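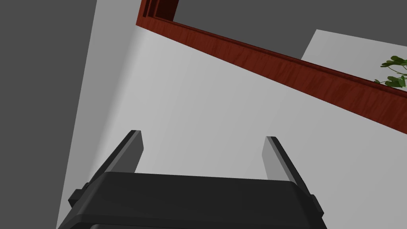
The night crew at Dumport asked me before I'd even put my bag down why the gripper on cell 2 needs looking after at all, when it's only two flat plates that open and close. I've kept that question at the top of my notes ever since, because I think it's a very fair one, and most of what I have to say this morning is a long way around to answering it.

(Pause. Let people find seats. Thank the hosts for the coffee.)

So, good morning, and thank you for coming to hear somebody talk about jaws for half an hour! I look after the Beltatora cell, the one that picks parts out of the tray and sets them in the fixture. You'll see the fingers on the screen behind me, spread wide with nothing between them, and that's how I like to start every check. Open and empty. If you learn one habit from me today, let it be that one.

Let me tell you how the cell is set up first, and then we'll get our hands dirty. The arm is on its own pedestal, bolted down, and the gripper hangs off the wrist on a Zestik adapter plate with four screws. The air comes in through a regulator at the back of the pedestal, low down, where you will bang your knee on it (I have, many times). Before we commission anything new we run the whole routine in the simulator, with the same tool offsets we'll use on the floor. When the offsets agree on both sides, the first day goes nicely. When they don't, you get a very long first day.

(Story: April. Keep it short, I always run over on this one.)

In April we began dropping parts. They weren't falling every time, mind you, just now and then, and always on the second shift, which sent us all off looking at the people and the lighting and the temperature of the building before any of us looked at the fingers. We changed the regulator. We changed the hose. I rewrote the approach path twice and was rather proud of the second version. Then one evening I put a straightedge across the inner faces and there it was, a little hollow worn into one of them, right where the part sits. The cell had made 529 picks that shift and dropped 34 of them. New pad, ten minutes' work, and the drops stopped. I left the new approach path in anyway, out of pride.

So now we check every 1,000 cycles, and I'd like to go through it the way I do it at the machine.

Lock the cell out and bleed the air. Wait for the gauge to come all the way down, and then try the fingers gently by hand. They should slide evenly and you shouldn't feel any grit. Wipe the inner faces with a lint-free cloth, dry, no solvent on the pads please. Lay the straightedge across each face and look for light under it. Check both fingers even if the first one is perfect, and write down what you saw even if it was nothing at all.

Next the mounting. Put the torque wrench on the adapter screws, going corner to corner, and look at the paint marks we put across the heads. If a mark has moved, stop there and call me, or whoever has the cell that week. Please don't just snug it up and carry on. A screw that has turned has usually taken the tool offset with it, and then we have to teach the point again.

Last, air back on, slow mode, and cycle the fingers open and closed a few times with nothing in them. Listen while you do it. A healthy gripper has a soft, even sound, and once you've heard it a few dozen times you'll notice a sticky slide from across the aisle.

(Ask for hands: who keeps a written log at the cell? Expect a few. Be kind.)

The Ndung'u plant keeps theirs on a clipboard hung from the fence, and I've come to love that clipboard. We tried a tablet and it was always charging somewhere else. Theirs has a column for the cycle count, a column for wear and a nice wide one for remarks, and it's the remarks I read first.

(If there's time, pass around the worn pad. Get it back this time. Spare pads are in the blue tin, part list is on the handout, questions at the table by the door.)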